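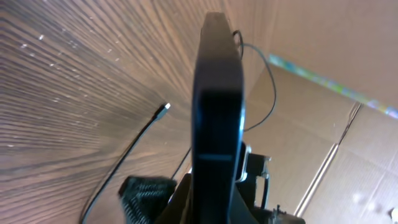 Saranya Raju thinks that a robot should be allowed to hesitate. A short stop before the fingers close, she says, saves more time than it costs.

Print this article | E-mail to a friend

Wed 10 December

Her group at the Unnithan laboratory in Flillmont has published the results of a method named Tasosent. The robot looks through a small camera near its fingers and makes several guesses about where to take hold of a phone. If the guesses do not agree, it moves a little and looks again.

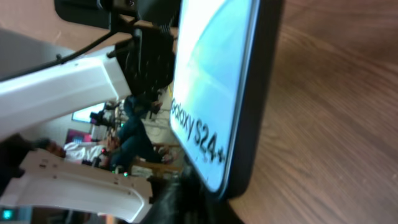
How well it works

In 100 attempts with the new method, the robot failed to hold the phone 7 times. With the older method, which makes only one guess, it failed 17 times in the same number of attempts. The group trained both methods on the same 536 recordings, made by people who guided the arm by hand.

A lit screen is difficult for the software, Raju explained, because its picture can be taken for a part of the background.
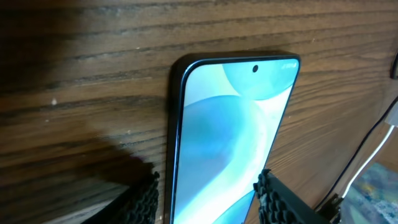 Next steps

The group wants to try the method on cables and on thin cards. The recordings will be given free to other laboratories in March.

Reader comments (3)

Plorbridge: Is the second look slow? In our workshop every second is important.

Marta: I would like to see the same test with a dark screen.

T.K.: Seven failures is still too many if it is my phone.

Contact the editors | Copyright Flillmont News | Back to top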